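Repair Should Be Part of the Lease
Opinion
Cường Quan, for the Gudville Tenancy Forum
December 19, 2021

The city of Gudville is revising its model lease for the first time in many years. The draft runs to 40 pages. It deals at length with deposits, pets, parking and noise, and it gives one paragraph to repairs. The Forum believes that this balance is wrong and that the city should correct it before the draft is adopted. 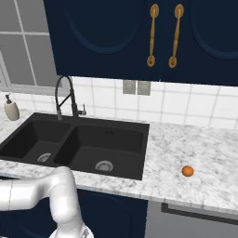
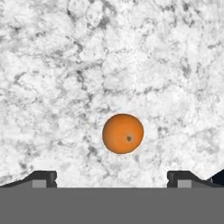
The present rule requires a landlord to complete repairs "within a reasonable time." Those words have stood in the model lease since it was first written, and they have served neither party well. A tenant who reports a leaking pipe in October cannot say when the landlord is in breach. A landlord who has called three plumbers and is waiting for the fourth cannot say that the duty has been met. Both are left to argue over a word, and the argument usually ends when one of them gives up or moves out.

The Forum proposes that the word be replaced by fixed periods. Loss of heat, water or power should be answered within one day. Leaks, broken locks and failed appliances supplied with the home should be answered within seven. All other defects should be put right within 40 days of written notice. Where parts or licensed workers cannot be had in that time, the landlord should be able to extend the period once, in writing, with the reason stated.

Similar terms have been in use in Markedthorpe for several years. Ritu Vishwakarma, who managed rental housing there before joining the Forum's advisory panel, reports that most owners disliked the change at first and that few would now go back. A fixed date gave them something to show a contractor. It also gave them a clear defense when a tenant complained too early.

The objection heard most often concerns cost. Small owners, it is said, cannot keep a repair crew on call, and strict periods will drive them out of the market. The concern deserves a serious answer. Many homes in Gudville are let by people who own a single unit and hold another job. The city could meet their difficulty directly by opening its existing list of approved contractors to any registered landlord, at the rates the city itself pays. It could also allow owners of one or two units to join the shared repair fund on payment of $200 a year. Neither step requires new staff or a new office.

A second objection, raised by Bảo Khương in his letter to the housing department, is that tenants will report trivial faults in order to withhold rent. The Forum does not propose any right to withhold rent. The remedy for a missed period should be a modest reduction, set by schedule and applied to the following month. A loose hinge would earn the tenant very little. A month without hot water would earn a good deal more, and should.

Written notice is the part of the proposal that will ask most of tenants. Many still report faults by telephone or in a passing word on the stairs, and no record is kept. The model lease should include a one-page form, in every language in which the city already prints its tax notices, with a space for the date and a signature. Vy Doãn has prepared a draft of such a form, and the Forum will supply it to the department on request.

The model lease is not binding, and some owners will continue to use their own. Its influence is considerable all the same. Judges refer to it, lenders ask for it, and first-time landlords copy it word for word. A weak clause in that document becomes a weak clause in homes across the city.

The department will accept written comments until the draft goes before the council. The Forum urges both tenants and owners to send them, and to address the repair paragraph by name.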